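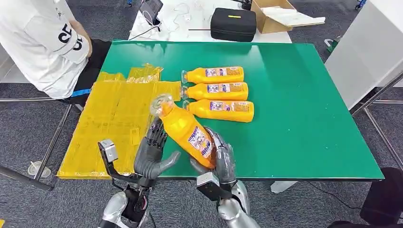
I gave up on buying juice in the big size sometime in June, and I have been trying to explain to my family why ever since. They think I'm being fussy. Maybe I am! But I have come around to the view that the small bottle, the one you can hold in one hand and finish before lunch, is the better thing to have in the house, and I would like to make the case for it properly, without my brother-in-law talking over me.

Let me start with the jug. You know the one, it takes up half the refrigerator door and you have to lift it out with two hands, and on the first day everybody is delighted with it. By day three it has gone a bit flat in the mouth. By day five there's an inch left at the bottom that no one will pour (because then they'd have to rinse the thing out), and so it sits there, and on the weekend I tip it down the sink. I did this for years. I did it while telling my kids not to waste food.

The argument for the jug is always the price. Per ounce, it's cheaper, says the little tag on the shelf, and the tag is right. My old neighbor Lech Nowakowski used to stand in the aisle at the Dresis market on Cheng Street and work it out on the back of an envelope, and he'd come home with a jug of everything: juice, vinegar, dish soap, a tub of mustard that I believe outlived his marriage. He was a lovely man and his pantry was a disaster. I think about that mustard whenever someone tells me they saved money by buying more.

The tag on the shelf assumes you will drink all of it. That's my whole complaint, really. It tells you the price of what you carry home and has no idea what you pour away. If I buy the big one and throw out a fifth, the bargain has shrunk a good deal, and if it makes me pour bigger glasses just to get through it, I've paid for juice I didn't even want.

Now, my daughter will say (she has said it, many times, with her coat on) that small bottles mean more plastic. She's right, and I don't have a clever reply. A lot of little caps go through my kitchen. We rinse them and take them to the Brendatow depot, and I know perfectly well that rinsing a bottle doesn't undo the making of it. If the stores around here sold juice in glass with a deposit, the way they did when I was small, I'd be first in line. They don't, so I drink less of it than I used to and I feel a little guilty about the rest. I'd rather say that out loud than pretend it away.

What I will argue about is the notion that buying small is somehow childish or extravagant. A man in the comments under my last column told me it was "how people without a plan shop." Well! I have a plan. My plan is to buy what we're going to eat this week. My grandmother shopped that way her entire life, with a string bag, and she would have laughed herself silly at my chest freezer. I counted that freezer up when we moved, by the way, and there were 128 things in it, and I could put a name to perhaps half.

And there's the pleasure of it, which I don't want to skip. A fresh cap makes that little crack. The first mouthful out of a newly opened bottle is always the best one, and with small bottles you get a first mouthful every time. My son, who is seven, says it tastes "more orange," and I have no science to offer him but I agree completely.

I don't think this stretches to everything. Rice, fine, buy the sack. Laundry powder, buy the sack, it isn't going anywhere. Nukitz had flour on offer last week and I came home with far more than I needed and I'm not sorry. But anything that starts dying the minute you open it, I want it small: juice, cream, olives, that fancy paint I bought for the hallway and used a cupful of.

My brother-in-law is coming for dinner tomorrow and he has promised to bring drinks. I already know what size they'll be.

August 13, 2019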